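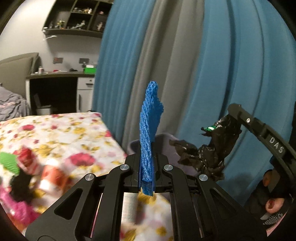
Figure 3. The central gripper closed on a foam mesh net, with the second gripper holding a black plastic bag beside the bin.

3.2 Gripper setup and upkeep

Both hand-held grippers at the Gritton site use the same flat-link fingers. Before each session Bayu Ismail checked the four pivots for play and closed the jaws on a 2 mm gauge strip. Foam nets were the hardest items to hold with a worn pad, so they were also used as the closing test. A gripper failed the test if the net slid out within 12 seconds.

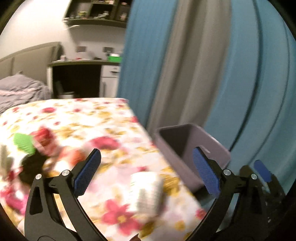 Figure 4. Gripper open over the bed surface, both blue pads in view.

Pads were replaced in pairs after 131 grasps. Links were wiped with a dry cloth and the pivots were not oiled, as oil had reached the pads in March.

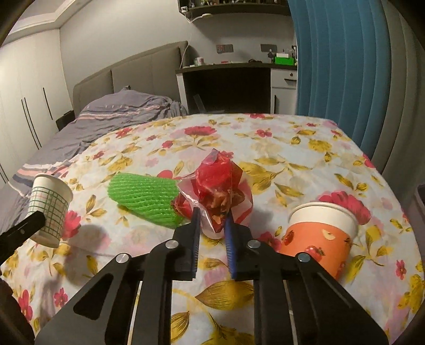

Lens position was set once per session and left alone. Gerrit Kramer adjusted the mount until both fingertips and the outer links were in view. Items at the sides needed a separate check. With the fingers around the red and white bag, the orange cup slightly overlaps the right arm, and overlaps of this kind were logged. The mount was reset in 7 sessions.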